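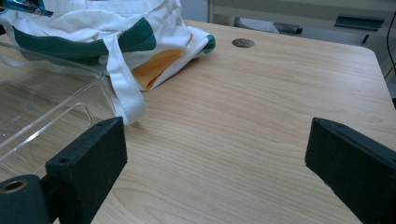 Pratport Community Hall Association
Minutes of the Furnishings and Equipment Meeting
Held in the Small Meeting Room, June

The meeting was called to order at 6:30 p.m. The Chair presided and the Secretary recorded. A quorum was present. One apology was received in writing.

1. Minutes of the previous meeting

The minutes of the previous meeting were taken as read. One correction was made under item 5, where "folding chairs" should read "stacking chairs." With that correction, the minutes were approved.

2. Matters arising

The Secretary reported that the loose door closer in the rear hallway had been replaced. The missing key to the upper cupboard has still not been found. It was agreed that the lock would be changed if the key is not returned before the next meeting.

The request from the evening sewing class for a second ironing board was carried over. The class has been asked to confirm that the board can be kept in its own cupboard, as there is no space left in the linen closet.

3. Tables

The Chair introduced the report on the tables, which had been circulated beforehand. The hall now holds 13 tables of the Merik pattern with a light wood-grain top and rounded corners. They replaced the older square-cornered tables, which had been the subject of several complaints from parents.

Members were generally satisfied with the new tables. The rounded corners were welcomed, and the pale top was thought to brighten the room. One member felt that small items in tan or brown are easily overlooked on the grain at the end of an evening, and asked that groups check each table before leaving. This was agreed.

There was a longer discussion on cleaning. The present notice asks users to "wipe down all surfaces," and it was noted that groups have been using whatever is under the sink. The supplier's care sheet calls for a damp cloth and mild soap only. Scouring pads are to be removed from the kitchen cupboard and kept with the oven supplies.

Resolved: That the notice be reworded to state the correct method of cleaning, and that a copy be placed inside each supply cupboard.

Resolved: That hot dishes and glue guns not be placed directly on the tabletops. Mats will be supplied by the association.

A proposal to buy fitted covers was not seconded.

4. Tote bags

The association's fabric tote bags, white with dark green trim, were considered next. The bags were made by Sernel to the association's order. A total of 118 were received, and they are used by the lending shelf, the craft groups and the welcome table.

It was reported that bags are regularly left on the tables after use instead of being returned to the hooks. Users arriving for the next booking do not know whether a bag is in use or has been left behind, and so tend to leave it where it is. The craft groups asked for a clear rule.

The following was agreed after discussion:

Bags are to be emptied, folded and hung on the hooks by the door at the end of each session. The strap should be on the outside so that the bag can be taken down easily.

A bag found on a table before a session may be moved to the hooks by whoever is setting up. Any contents should go into the lost property box with a note of the room and the time.

Bags needing to be washed are to be placed in the marked bin under the hooks. They are to be washed cold and dried flat. The Secretary noted that the care label does not mention the green trim, and it was agreed to wash 2 bags as a trial before sending the rest.

Ironing was discussed briefly. The majority view was that creases are not a concern for bags in daily use - those for the welcome table should be pressed before open days.

A question was raised about whether members might keep a bag for personal use. The Chair ruled that the bags remain association property and that the matter of sales could be brought forward as a separate item.

5. Room set-up

The standard layout for the small meeting room was reviewed. Tables are to be left in two rows, clear of the radiator, with the chairs stacked along the inside wall. The printed plan on the door shows the former arrangement and will be replaced.

The Hrnčiar dance group has asked for the room to be left without tables on its evenings. The request was granted on the condition that the group returns the tables to the standard layout afterward. Tables are to be lifted by two people and not dragged.

6. Budget

A sum of $2000 remains in the furnishings account for the current year. The meeting approved the purchase of table mats and an additional row of hooks from this account. A request for new window blinds was deferred until written prices are available.

7. Other business

The lost property box is full. Items not claimed by the end of the month will be given away, with the exception of keys and eyeglasses, which will be held in the office.

A member asked that the lights in the supply closet be turned off after use. The Secretary will add a line to the new notice.

8. Next meeting

The next meeting will be held in the same room at 6:30 p.m., on a date to be posted on the hall bulletin board. Items for the agenda should reach the Secretary one week in advance.

The meeting was adjourned at 7:50 p.m.

Minutes prepared by the Secretary and subject to approval.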